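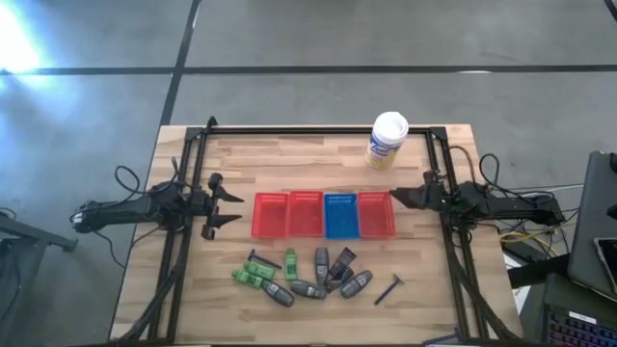
**Arkico is looking for packers and sorters for toiletry kits (part-time, from June)**

Arkico prepares small toiletry kits for guest houses, hostels and sports camps. For the coming season we have an order of 300 kits from the Drindora hostels, and we need more hands at the sorting tables. Experience is welcome but it is not necessary. We teach the work on the first morning.

## The work

You receive the items mixed, as they come out of the delivery boxes: razors, deodorant sticks, small bottles and similar things. You sort them by kind into small plastic baskets, and from the baskets you make up the kits according to the list of the day. The list can change between two orders, so please read it every time, also when you think you know it already.

During the sorting you also check the items. A bottle with a cap that is not closed well goes aside. The same is for a razor without its cover, if the list says it must have one, and for every label that is torn or cannot be read. Between two orders the baskets and the table are wiped.

The finished kits are packed in cartons of 16 and carried to the shelf near the door. A full carton is not heavy, but you will carry several of them in one shift.

## We ask for

- careful hands and patience with small objects
- enough English to read a packing list and to write a short note
- that you can stand for most of a shift (a high stool is available)
- no strong reaction to perfumed products or cleaning wipes
- that you are on time, because the tables work in pairs

## We offer

- shifts from 11 a.m. to 4 p.m., with a paid break of half an hour
- work clothes and gloves
- a bonus of 100 euros for those who stay until the Drindora order is complete
- the possibility to continue after the summer with the Istine orders, which are smaller and mostly soaps and combs

## How to apply

Please write a short message to Ourania Kyriakidis at the Arkico office. Tell us which shifts are possible for you and if you have done packing or sorting work before. A long CV is not needed. If you prefer to speak, you can also come to the workshop before 11 a.m. and ask for Apostolos Manolakis, who is responsible for the tables.

We answer every message, also when the answer is no. Persons who worked with us last season should please write again, as we do not keep the old lists.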